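Collections > Cistari > Kitchen Tabletop Set > README

Print this page | E-mail this page

# Cistari Kitchen Tabletop Set

Welcome! Cistari is a collection of pictures of ordinary kitchen things sitting on ordinary tables, and I've had a grand time putting it together. If you've ever wanted a pile of photos of tins, lids, bowls, mugs and tea towels without a food stylist getting anywhere near them, come on in.

The set was put together by Bjarke Þrastardóttir (that's me) and Áine Tierney, who looked after the labels and has very firm opinions about what counts as a saucer.

## What's in it

There are 488 pictures in 13 groups. Each group is built around one kind of thing: round metalware, mugs and cups, cutting boards, cloths, jars and so on. The full list lives in `groups.txt`, and it's worth a read before you download everything, as some of the groups are much bigger than others. Cloths got out of hand. We both love a good tea towel!

Most of the objects came from our own cupboards. A box of odds and ends from the Prondby op shop filled the gaps, including my favourite thing in the whole set, a dented colander with three mismatched feet.

## Folder layout

- `pictures/` holds everything, one folder per group
- `labels/` has a plain text file for every picture, same name, different ending
- `groups.txt` is the list of groups and what we meant by them
- `odd_ones.txt` is for pictures that fit in two places (see below)

## How we labelled things

We used everyday words. If you'd call it a pan at home, it's a pan in here. Colours are kept simple too: grey, silver, white, black, red and so on, with no "gunmetal" or "oyster". If a thing could be silver or grey, Áine picked the one that described the finish, so shiny is silver and dull is grey.

When an object can't be named from the picture alone, the label stops at what you can tell. "Round metal object" is a perfectly good label and we're quite proud of how often we stuck to it. I was always tempted to write down what I knew was in the cupboard, and Áine was always right to cross it out.

Each label file has up to four lines: main object, finish or colour, surface, and anything else nearby. Blank lines are left blank on purpose.

## Sharp and soft pictures

We kept the blurry ones, and there are 40 of them marked `soft` on the last line of the label. Please don't bin them straight away! Some are lovely, and they're good practice for anyone learning to label, as you have to decide how much you can really say.

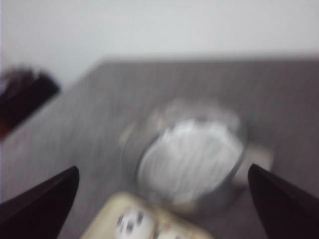
Source: Cistari Kitchen Tabletop Set, round metalware group. Labels by Áine Tierney.

The label for this one goes:

 main: round metal object
 finish: silver, shiny
 surface: grey tabletop
 nearby: dark object with a reddish tint, far left, soft

I had a go at guessing the dark one and was told to leave it be, so "dark object" it stayed. The streaks across the table don't get a line of their own, as `soft` covers them. The wall doesn't get one either. We only label walls when there's something on them, like a hook or a tile edge.

## Good uses

Sorting games, label practice, drawing reference, testing your own picture sorter at home. Carroll, our local drawing group, has been working through the round metalware folder, and ovals at a tilt turn out to be a terrific warm-up.

It's less handy if you need exact sizes, since we never measured a thing.

## Known wobbles

- 15 pictures sit in two groups. They're all listed in `odd_ones.txt`.
- "Bowl" and "dish" wander a bit in the earliest labels. We've tidied most of them.
- The Aro folder is an older batch with shorter labels, usually just the first two lines. More detail is on the way.

## Fixing a label

Yes, please do! Send the file name, the line you'd change and your new wording. If it's a saucer question, address it to Áine.

The next batch is planned for March and will be mostly baking tins, plus a few more cloths.

Last updated: March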